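About Drilora

Drilora looks after two-arm robots for small labs and teaching shops. Zanele Gumede and Vivek Rawat started the company with three customers, and gripper setup is still most of our work.

Every setup is run in simulation first. Reshma Mthembu opens the fingers of each gripper, checks the wrist views, then tries a reach over furniture. The simulated room has a white chest of drawers for this.

Wrist view, room view, wrist view:

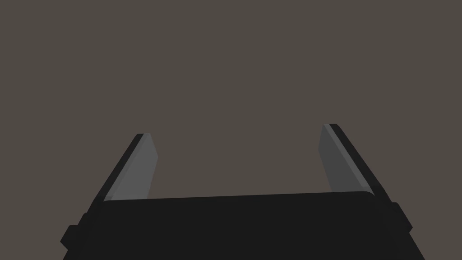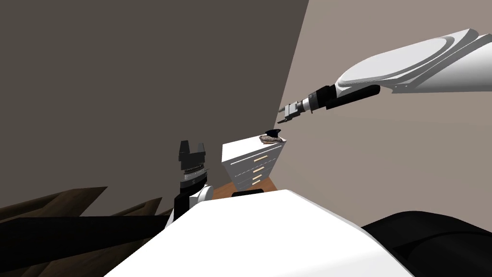
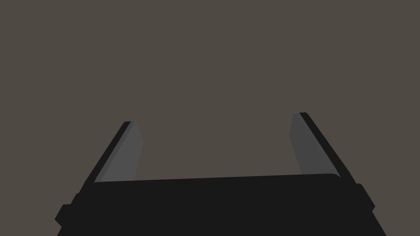

Johannes Mabaso carries the settings over to the customer's machine. Finger pads are checked every 2000 cycles and replaced when worn. Service bookings are taken by Unathi Du Plessis, and the workshop is closed on Thursday.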